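The plates come first

At the Drernari canteen kitchen in Jastuvville, the morning shift used to begin with fruit. Two people stood at a long table and filled small plates for the offices upstairs, 295 plates before lunch. Bimla Vishwakarma did this work for 12 years. Now she has another title, which is "cell assistant", and she still laughs a little when she must write it on a form.

The change began in October, when a company called Destel brought its first robot to the kitchen. It has two arms and it works slowly. Before it may touch real food it must practise, and the practice is done with toy fruit, on a table in the former storage room. Bimla prepares the table, starts the exercise and writes down what went wrong. A real grape can break under a hard finger, so the grip is the part she watches most.

I spent a morning beside her. She speaks about the machine as one speaks about a new colleague who is polite but not quick. "I know how to hold fruit," she told me. "I never had to explain it before." Explaining it is now a large part of her day, and she is paid slightly more for it than for the plates. 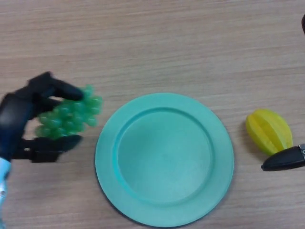 For Kamlesh Chauhan the slowness is no comfort, because a slow machine can be made faster during one winter, and people cannot. He would like to see a written promise about the working hours, and he has asked for it already three times. The answer was always that it is too early to say.

Deepak Dwivedi, who manages the kitchen, does not hide that he has no full answer. Nobody was dismissed, he says, but when one worker retired in spring her place was left empty. The others have received training, 3 hours every week, and not all of them enjoy it. Some miss the talking at the long table. In the storage room one must keep the eyes on the arms, and the conversation stops.

Bimla misses it also. At half past eleven she switches off the machine, washes her hands and goes back to the kitchen to help with the last plates.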